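Section 5: Setting Up Your Pletelora Coat Rack

By now the pole is joined and standing on its own, and the fun part starts! This section covers choosing a spot, fitting the branches, and hanging your first bags and coats. Set aside a quiet half hour if this is your first rack. Most people are quicker the second time.

Before you start

You will need the finished pole from Section 4, the bag of branches, and the small cloth packed with them. No tools are needed for anything in this section. If a branch is missing or split, stop and write to Trerari Parts in Trullville with your order number and part number 1352 (that covers the whole branch set, so you won't need to work out which one you're short of).

Choosing a spot

1. Pick a level place near the door you use most. Hard floors are great. On thick carpet, press down on the base with both hands and check that the pole still stands straight.

2. Leave enough open space on every side for a winter coat to hang freely. A rack jammed into a corner loses half its branches, and it's such a shame to waste them.

3. Look up! The pole is tall, and you want it well clear of hanging lamps, cables, and the swing of any cabinet doors.

4. Walk past it a few times with a bag on your shoulder. If you bump it, move it now while it's still light.

CAUTION: Keep the rack away from heaters and out of any marked exit path.

Fitting the branches

5. Wipe the pegs and holes with the cloth. Sawdust left in a hole will keep the branch from seating.

6. Start with the lowest branch. Hold it with the tip pointing up and away from the pole, push the peg in as far as it goes, then give it a quarter turn to the right until it stops.

7. Work your way up, turning the rack as you go so that each new branch faces a different side. The branches sit at different heights on purpose, and long coats hang from the upper ones without covering everything underneath.

8. Fit the top pair last. Have somebody steady the pole if you need to stand on a step.

NOTE: A branch that wobbles after the quarter turn is usually upside down. Turn it back, pull it out, flip it, and try again. Never use glue.

Hanging things up

9. Hang the first item on one side and the second on the opposite side. Keep going back and forth like this and the rack will take a surprising amount.

10. Hang bags by the strap or top loop, close to the pole where the branch is strongest. An empty tote or a light shoulder bag can go on an upper branch. A bag with a laptop or books in it belongs lower down.

11. Use the mid-height branches for the things you grab every day: the scarf, the umbrella with a loop, the dog leash.

12. Put wet coats on the outer tips, with a mat under them, and let them drip before you hang anything else beside them.

CAUTION: Do not let children climb or swing on the branches. Empty the rack before you move it, and lift it by the pole.

Keeping it in good shape

Give each branch a gentle twist to the right every 2 months or so. Dust with a dry cloth, and use a little furniture wax in January if your rooms get very dry in winter. The reddish-brown finish takes wax beautifully! Skip spray cleaners, which can leave it cloudy.

If you run out of room, the Ormsby add-on branches fit the same holes. Order part number 285, and check that your pole still has free holes before you do. 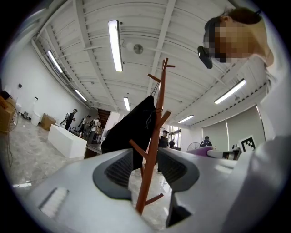 Reddish-brown wooden coat rack with a black bag on an upper hook.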